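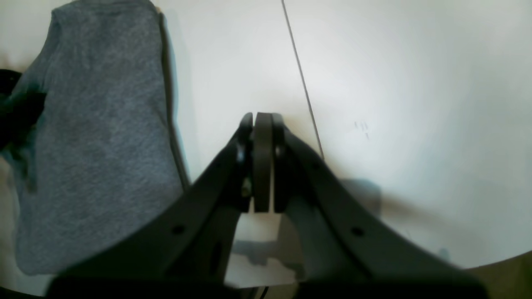 Gray knit cloth in the sorting room, Drelby

Grants > Community Reuse > Drelby Textile Room > Reports

Filed under: Progress reports, Clothing and household textiles

Last updated: Feb 15, 2022

Report to the Eichhorn Fund on the second stage of the Drelby textile room

The second stage is well under way and we're really pleased with how the room is working! Since our last report we have moved all the hanging and sorting into the back half of the building, which leaves the front free for people dropping off bags. We now have 22 meters of rail up – more than we asked for in the application, as the shop at Misthorpe was closing down its stockroom and let us have two of its long rails for the cost of the van.

The biggest change is that soft items get hung or draped before anyone decides about them. We used to sort straight from the bag on a table, and knits were always the trouble. A sweatshirt can look fine folded and then show a stretched neck or a thin elbow the moment it hangs by its own weight. Towels are the same with pulled threads. Gray heathered knits are the hardest of the lot (the speckle hides small stains very well), so they now get a second look by the window.

Sorting sessions run for 2 hours, and we get through nearly 20 bags in a good one. Items go to the Hastuvthorpe shop if they are fit to sell, to the mending shelf if they need a seam or a cuff, and to the rag bin otherwise. The mending shelf has filled up faster than we planned for, and we would love to do more with it.

Spending is on track. The rails, hooks and shelf brackets are paid for, and the lamp for the mending corner is on order. We underspent a little on storage boxes and would like to move that money to thread and patches, if the Fund agrees.

Still to do in February: label the rails by size, fix the sticking door to the rag store, and put up the last 10 hooks along the side wall. We'll send the receipts with the next report.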